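Chapter 7
Cleansing the Hair and Scalp

After studying this chapter you should be able to:
explain how a shampoo removes sebum and product residue;
choose a washing interval suited to the hair and scalp;
carry out a basic wash and rinse without causing avoidable breakage;
recognise the signs of residue left by hard water.

Key terms: surfactant, micelle, lather, residue, chelating agent, friction, cuticle.

7.1 Why hair is washed

Hair is washed to clean the scalp first and the lengths second. The scalp produces sebum and sweat and sheds dead skin cells. These mix with dust and styling products to form a film that water alone will not lift, as sebum does not dissolve in water. The lengths collect less of this film, and the ends, being the oldest part of the hair, are often dry even when the roots are greasy.

A shampoo contains one or more surfactants. A surfactant molecule has one end that is drawn to water and one end that is drawn to oil. When enough of these molecules are present they gather into small clusters called micelles, with the oil-loving ends facing inwards. Sebum is held inside the micelle and carried off in the rinse water. Lather is a by-product of this process and is a poor measure of cleaning power.
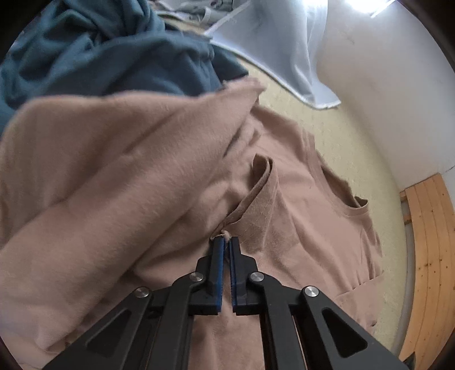
Friction is the main cause of damage during and after washing. The cuticle is made of flat, overlapping scales, and in wet hair these are more easily lifted and chipped. Rubbing the lengths together between the palms should therefore be avoided, as should rough drying with a towel. Surface texture matters wherever two materials meet: fine ridges of the kind moulded into the blue rubber pads of a gripper are useful for holding fabric, but a ridged or coarse surface drawn along a wet hair shaft will catch on the scales. Press the water out with a smooth, absorbent cloth and leave the hair to lie in its natural direction.

7.2 How often to wash

No single interval suits every head. Fine, straight hair shows sebum quickly and may need washing daily or on alternate days. Coarse or tightly curled hair is slower to show it, and a wash every 7 days is common. The Rornholm scale, used throughout this book, grades the scalp from 1 (very dry) to 12 (very oily) by means of a blotting paper pressed to the crown the morning after washing. The grade is a guide to frequency only and does not identify any disorder of the skin.

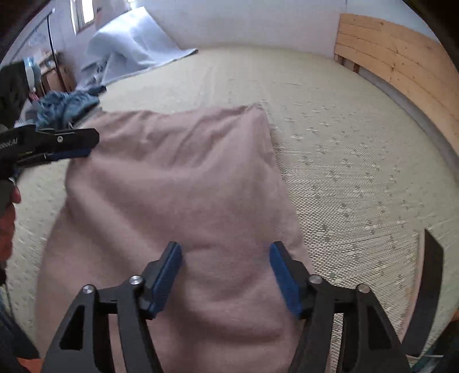
Sebum also leaves the hair by contact with other surfaces during the night. Some of it passes to the bedding, and some of it passes back, together with any residue of styling products. A client who reports greasy hair at the hairline soon after washing should be asked how often the pillowcase is changed before a stronger shampoo is suggested.

7.3 Water hardness

Hard water contains dissolved calcium and magnesium. These react with soap to form an insoluble scum that dulls the hair. Modern surfactants are less affected, but mineral deposits still build up on porous or bleached hair. A shampoo with a chelating agent binds the metals so that they can be rinsed away. Use it once every 2 weeks at most and follow it with a conditioner.

The basic wash procedure is set out in Section 7.4. Read it in full before starting Practical Exercise 12.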